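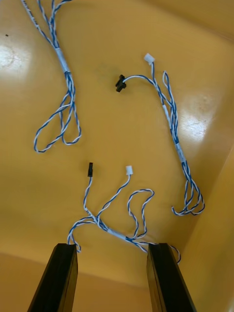

4. Sorting the wire harnesses

Read this section before you fit any wiring to the Weveck cabinet. Allow 70 minutes the first time.

4.1 Lay the harnesses out

1. Switch off the supply and unplug the cabinet.
2. Take the harnesses out of their bag and put them in a shallow tray. A tray with a flat floor and raised sides is best, as small plugs roll off a bench easily.
3. Spread them so that no harness lies across another.
4. Leave the sleeves where they are. They hold the bundle together and mark where it bends inside the cabinet.

Note: The wires are twisted in pairs, blue with white. Do not untwist them to gain length. If a harness seems short, check that you have the right one - part 2667 and part 2668 look much alike in the tray.

4.2 Loosen tangled loops

1. Hold the harness by a sleeve.
2. Lift one loop at a time with your free hand and let it drop clear of the rest.
3. Work from the sleeve towards the end of the wires.
4. If a loop catches, push it back the way it came and try again.

CAUTION: Never pull on a connector to free a tangle. The contact can come out of its housing without any mark on the outside.

4.3 Check before fitting

1. Look along each wire for nicks or flattened places.
2. Look into each connector for bent contacts.
3. Tug each wire lightly where it enters the connector. It should not move.
4. Put any damaged harness aside and order a new one from Evholm, quoting kit number 548.

Keep spare harnesses in loose coils, with nothing heavy on top. Go on to section 5 to route the wiring.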